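*Séance 4 : La bouteille comme dette. Notes rédigées après le cours du mardi, donc avec ce que j'aurais dû dire et un peu moins de ce que j'ai dit.*

Rappel pour les absents (nombreux, le cours commence à 8 h) : nous avons laissé la fois dernière le marchand de vin du début du XIXe siècle, qui vend au tonneau et laisse au client le soin d'apporter sa cruche. Le contenant est alors l'affaire de l'acheteur. Toute l'histoire de l'emballage des liquides peut se lire comme un long effort pour que ce contenant devienne l'affaire de quelqu'un d'autre : du vendeur d'abord, de la commune ensuite.

## 1. À qui appartient une bouteille ?

La question a l'air idiote. Elle a pourtant nourri des avocats pendant plusieurs générations.

Tant que le verre est cher, la bouteille vaut parfois autant que ce qu'on met dedans. Le limonadier n'a aucune intention de s'en séparer. Il fait mouler son nom dans le verre, il imprime sur l'étiquette que le flacon reste sa propriété, et il découvre que cette formule impressionne surtout les autres limonadiers, qui remplissent volontiers les bouteilles de leurs concurrents. La ménagère, de son côté, y garde l'huile, le vinaigre, parfois le pétrole de la lampe. Personne ne vole rien, à son propre avis.

Juridiquement, deux lectures s'affrontent :

- **Le prêt.** Le client achète la boisson et emprunte la bouteille. La somme versée garantit la restitution, et le fabricant peut en principe exiger le retour du flacon.
- **La vente avec promesse de rachat.** Le client achète le tout et le vendeur s'engage à reprendre le vide à prix fixé. Le client peut donc en faire une lampe de chevet, ce dont il ne se prive pas.

Retenez que la pratique a vécu très confortablement dans l'ambiguïté. Le consommateur, lui, a toujours appliqué une troisième doctrine, d'après laquelle la bouteille appartient à la personne qui a le courage de la redescendre de l'appartement.

## 2. La consigne : un tout petit contrat de crédit

On présente souvent la consigne comme une mesure écologique. Elle est née dans la comptabilité. Le client avance une somme, le vendeur la détient sans intérêt et la rend contre un objet vide. Au bilan du fabricant, toutes les bouteilles en circulation forment une dette envers des gens dont il ignore le nom et qui, pour une partie d'entre eux, ne viendront jamais se faire rembourser.

Cette partie-là est au cœur de l'affaire. Une consigne non réclamée est une recette. Une bouteille non revenue est une perte. Selon le rapport entre les deux, le fabricant souhaite ardemment revoir son verre ou prie pour que vous le perdiez. Quand on vous dira qu'un industriel « croit » à la consigne, demandez le montant de celle-ci et le prix du flacon neuf, dans cet ordre.

### Le calcul qu'il faut savoir refaire

Supposons un taux de retour constant, noté *r*. On met en circulation un lot neuf de 1000 bouteilles avec *r* = 80 %.

| Remplissage | Bouteilles remplies |
|---|---|
| 1er | 1000 |
| 2e | 800 |
| 3e | 640 |
| 4e | 512 |

Et ainsi de suite, chaque ligne valant la précédente multipliée par *r*. La somme de la série donne le nombre total de remplissages, et le nombre moyen d'usages par bouteille vaut :

**u = 1 / (1 − r)**

Avec 80 % de retour, on obtient cinq usages. C'est peu. Tout le monde trouve 80 % magnifique (vous seriez ravis d'avoir cette note), mais une bouteille sur cinq disparaît à chaque tour et le parc fond à vue d'œil. Pour parvenir à 11 usages en moyenne, il faut que dix bouteilles sur onze reviennent. Le dernier petit bout de taux est celui qui change tout, et c'est aussi celui qui coûte le plus cher à obtenir.

Deux réserves, que l'on oublie dans les copies avec une régularité touchante. Le modèle ignore la casse et l'usure au lavage : *r* doit donc s'entendre comme la proportion de bouteilles revenues *et* réutilisables. Il suppose ensuite que le taux ne bouge pas avec l'âge du flacon, alors qu'une bouteille très rayée finit par être écartée, même intacte, parce que le client n'aime pas boire dans l'objet d'un autre. Il préfère qu'on le lui cache mieux.

## 3. Étude de cas : la limonade Hakim à Bamidard

Le cas est tiré du mémoire de Dalal Srour, que je remercie de m'avoir laissé piller ses tableaux.

La maison Hakim embouteille à Bamidard et livre dans la vallée. Le circuit est court, la bouteille est lourde, le livreur connaît les cafés par leur escalier de cave. Il dépose les caisses pleines et remonte les vides dans le même voyage. Le retour ne coûte presque rien, le camion devant rentrer de toute façon. Le parc compte 3000 caisses, et chacune est consignée plus cher que les bouteilles qu'elle contient. Ce détail fait sourire les étudiants et fonctionne très bien : on perd une bouteille sans y penser, on ne perd pas une caisse.

Arrive le supermarché. L'enseigne Galline veut bien vendre la limonade, mais elle ne veut ni stocker les vides, ni les trier, ni immobiliser un employé devant une montagne de verre poisseux un samedi après-midi. Elle propose donc à Hakim un rayon entier, à condition que la bouteille ne revienne jamais. La négociation, à en croire la correspondance conservée, tient en deux lettres. La seconde est très polie.

Hakim passe alors au plastique pour la grande distribution et garde le verre pour les cafés. Deux produits identiques, donc, avec deux économies sans rapport entre elles. Dans la première, le poids de l'emballage est amorti sur de nombreux usages. Dans la seconde, il s'agit d'en mettre le moins possible, puisqu'on le paie à chaque fois.
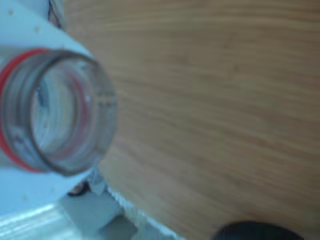

Le bénéfice de l'opération est réel et il serait malhonnête de le taire. Le camion transporte plus de boisson et moins de contenant. L'atelier ferme la laveuse, grande consommatrice d'eau chaude et de soude. La casse disparaît. La distance, surtout, cesse d'être un obstacle, car une bouteille qui n'a pas à revenir peut partir très loin. C'est l'effet que Srour juge décisif, et je la suis : la fin du retour a précédé la concentration des usines et l'a rendue rentable. On a fermé de petits ateliers qui n'avaient pour eux que d'être proches.

Le coût, lui, a déménagé. Il se trouve dans le budget de ramassage de la commune, dans le local à poubelles, dans le fossé. Il n'a pas diminué du fait qu'il avait changé de colonne.

## 4. Le plastique à usage unique, vu de près

Quelques points de technique, pour ceux qui ont choisi l'économie afin d'échapper à la chimie.

La bouteille d'eau ou de soda est le plus souvent en PET. On injecte d'abord une **préforme**, sorte d'éprouvette épaisse dont le col est déjà fini, filetage compris. On la chauffe, on l'étire et on la souffle dans un moule. Le corps prend sa forme à ce moment-là, tandis que le col ne change plus. La préforme voyage beaucoup mieux que la bouteille, par la simple raison qu'elle ne contient pas encore de vide à transporter.

Le bouchon est d'un autre polymère, en général du polyéthylène ou du polypropylène. Sa densité inférieure à celle de l'eau permet de le séparer du PET par flottaison après broyage : le bouchon surnage, le PET coule. Beaucoup de centres de tri reposent ainsi sur une expérience que l'on fait à l'école primaire.

La **bague d'inviolabilité** est cette partie du bouchon qui se détache à la première ouverture et reste au col. Elle sert à prouver que personne n'est passé avant vous. Dans l'Union européenne, le bouchon des petites bouteilles à boisson doit désormais rester attaché, ce qui a produit plus de conversations de table que l'ensemble de la politique des déchets.

## 5. Le retour du retour

La consigne revient, mais il faut regarder laquelle. Confondre les deux régimes suivants coûte des points chaque année.

**Consigne pour réemploi.** L'objet est lavé et rempli de nouveau. Il faut des formats standardisés, des laveuses, et des distances raisonnables.

**Consigne pour recyclage.** L'objet est rendu, compacté, broyé, refondu. On récupère de la matière. Le montant versé sert à obtenir un gisement propre, mieux trié que celui du bac commun.

Les deux emploient le même mot, la même pièce de monnaie et parfois le même automate. Celui de Tronden, dont nous avons lu la brochure en séance, rembourse indifféremment les deux et écrase seulement l'un des deux. La brochure parle dans tous les cas de « seconde vie », formule qui mériterait une séance de théologie.

Rhonda Morin défend dans son article une position tranchée : la consigne pour recyclage aurait surtout pour effet de stabiliser l'usage unique en le rendant présentable. On peut la discuter. Un bon taux de collecte réduit les déchets sauvages, quel que soit le sort de la matière ensuite, et les habitants du bord de la rivière n'ont pas forcément envie d'attendre la standardisation du verre. Son argument sur les investissements me paraît plus solide : un distributeur qui vient d'équiper ses magasins en compacteurs n'achètera pas de laveuses de sitôt.

## Pour la prochaine fois

- Lire le chapitre de Srour sur les caisses, annexes comprises. Les annexes sont la meilleure partie.
- Lire Morin, au moins jusqu'à la section sur les compacteurs.
- Refaire la série de la section 2 en ajoutant une perte au lavage, distincte de la perte chez le client.
- Nous parlerons de la brique en carton, qui n'est pas en carton, ou si peu. Apportez-en une vide et rincée. J'insiste sur rincée, la salle garde un souvenir précis du groupe de mars.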